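Sorting blocks by color with the Vultton two-arm bench kit

Color sorting is a good first job for the Vultton kit. Setup takes one morning, and the parts you need besides the kit are a set of toy blocks and a bin for each color.

1. Bolt both arms to the frame and run the Lehner check from the menu.
2. Set the bins within reach of at least one arm.
3. Put the blocks in the middle of the table.
4. Teach each color with 4 sample grabs, then save the task.
5. Start at low speed. Keep your hands outside the frame. 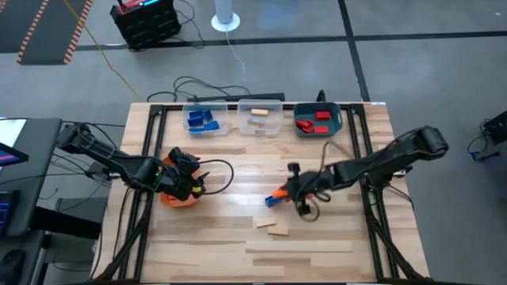
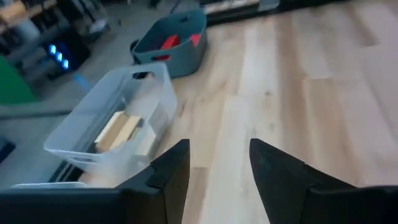
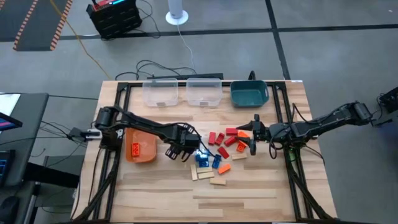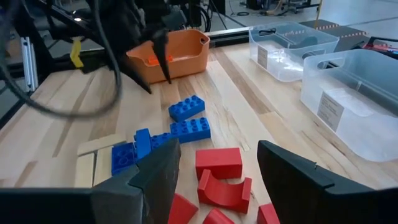 Blocks and grippers in the first, third and last views; bins and an open gripper in the second.

Can I run the kit with one arm?
The software lets you turn either arm off under Settings, and a saved task will then use only the bins the other arm can reach.

If a grab misses, lower the grip height by 2 mm and try again. Faith Lema at Erndale ran almost 1,000 grabs on one set of finger pads before changing them. The kit sells for $595 without bins. Spare pads come from Jumdale.

Written by Gladys Temba. Updated in June.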